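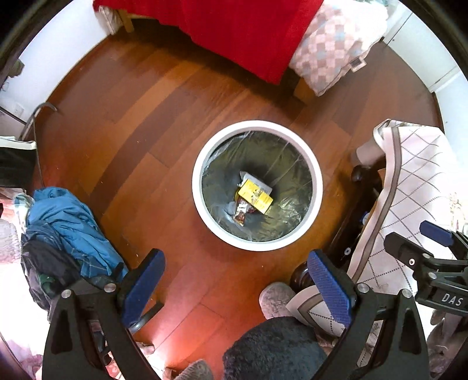
Bedroom station, waste bin task. Bin with liner, both hand-held grippers in view.

Notebook entry, Monday, May 18, 2020
Entered by Guido Galli. Read by Glenys Fothergill.
Project: Perkberg, household disposal set

Purpose. Collection continued on the disposal task, in which the operator picks up a piece of household waste with the hand-held grippers and releases it over a lined bin. The examples go to the Gistport training group, who asked in January for more tall and narrow objects. The earlier set was mostly wrappers and crushed packets, and the policy trained on it tends to close too high on anything that stands upright.

Count. 895 episodes have been accepted for this task to date. The target remains 4,000. Glenys expects that up to a tenth of the accepted episodes will be withdrawn when the labels are checked, so the working total should be read with that in mind.

Procedure. The bin is to stand clear of the bed on the plank floor, with its whole rim visible to the wrist cameras before an episode is opened. Operators should not tidy the surroundings. Clothing, slippers and bedding are left where they lie, as the Nunau protocol requires rooms in their ordinary state. Material already in the liner also stays. The episode begins with the fingers open and ends when they have opened again and withdrawn from the rim.

Two-handed episodes are logged under a separate task code. In these, each gripper holds its own object and the releases are made one after the other. The label must state which hand releases first. A number of entries in the previous batch left this field blank and have been returned to the operators concerned. 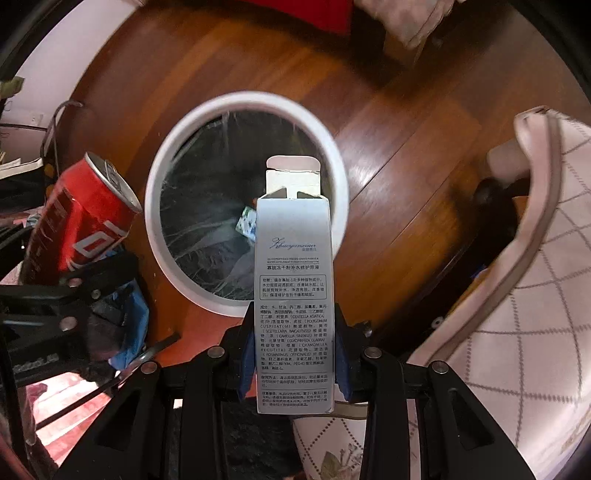

Page last changed: G. Fothergill, section on grasp height added

Grasp height. The cosmetic carton is held upright over the bin with the pads on the lower half of its sides and the top flap open. This is the grasp we want for cartons of this shape. The printed face remains in view of the camera, and the flap does not touch the fingers. The red can in the other gripper is tilted, which is acceptable. Can episodes do not require a fixed angle.

Lighting. The floor is glossy and reflects strongly beside the bin. Bellini's segmentation tool has merged such reflections with a white rim on other floors. I have asked for a trial run on these recordings before any change is made to the room. The curtains are to be left alone until the result is known.

Open items
Confirm with Gistport whether cartons with open and closed flaps are to share one label.
Return the blank hand-order entries to the queue once corrected. G.G.
Check the clock offset between left and right grippers at the start of each session and write it in the log. G.F.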